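Wooden hangers vs velvet ones, who's right?

Posted in: Wardrobes and Laundry
361 views

bretell_mum
Started by bretell_mum, 9 Dec 2025

Settle something for us please. We're redoing the main bedroom wardrobe and I want to swap everything over to wooden hangers. My husband reckons the skinny velvet ones are the only sensible choice in a rail our size (1570 mm between the side panels, and we share it, so you can imagine). I grew up with wooden ones and I just like them! The clunk of them, the way a shirt sits. But I don't want to spend the money and then find half my clothes living on the chair again.

What's everyone using?

Skondico
Velvet, sorry. I changed over in August and got all my winter coats AND the dresses on the one rail, which has never happened in this house. Your husband wins this round.

alville_tess
Depends what you're hanging. Coats and blazers, wood every time. Tees and singlets, who cares, fold them. I've got a mix and it looks a bit of a dog's breakfast but everything's off the floor.

Dean Hartley
Going to disagree with Skondico. Velvet ones shed on dark wool and the hooks on mine bent under a heavy coat. I had a pack go like that in one winter. Wood costs more up front but I've still got my grandfather's and they'd be older than me.

The thing to look at is the shoulder. If it comes to a hard corner you'll get those little pokey bumps in your knits, and no amount of steaming shifts them on a thick jumper. You want it rounded over.

Skondico
Dean, mine don't shed at all? Maybe you got a bad batch. And who's putting a heavy coat on a velvet hanger anyway, that's what the hook by the door is for.

Dean Hartley
You just said you had all your winter coats on them!

Skondico
Light coats lol. It doesn't get that cold here.

bretell_mum
Haha ok you two. Dean, what do you mean by rounded? The ones I was looking at were just flat pieces of timber with a curve cut in them, they were in a pack at the discount place. Are those the bad kind?

xue_on_the_hill
Flat ones are fine for shirts, I've had flat ones for years. People get very worked up about hangers on here. Just check for rough bits with your fingers before you put anything silky on, and give them a quick rub with fine sandpaper if they catch. Takes a few minutes with a cuppa.

Dean Hartley
Flat is alright for cotton shirts, agree with Xue there. For knits and jackets I'd go for something with a softer bend at the shoulder. Same pale sort of wood as this:

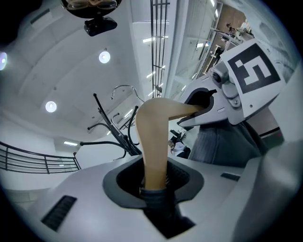

Wooden hanger, smooth rounded shoulder

No sharp corner for a jumper to hang off.

bretell_mum
Oh that's a nice colour, ours is a white wardrobe so the pale wood would look lovely. The dark ones always make me think of a hotel.

alville_tess
Love the pale ones. Mine went a bit more honey coloured near the window, but I don't mind it.

Skondico
Very pretty, still going to eat up your rail space. Measure how many you can fit before you buy 200 of them!

bretell_mum
It won't be 200, I don't own that many clothes! Though I did count everything last night, his and mine, and we got to 167 with the jackets. So some of it is going to the op shop first. I think I'll do wood for my jackets and good shirts, and he can have velvet on his half. It'll look mismatched and I'll just have to keep the doors shut.

xue_on_the_hill
Do the cull before you buy anything, you'll need fewer than you think. And check your rail has a support in the middle at that width, wood plus coats gets heavy.

bretell_mum
Good point, there isn't one. Off to look at brackets now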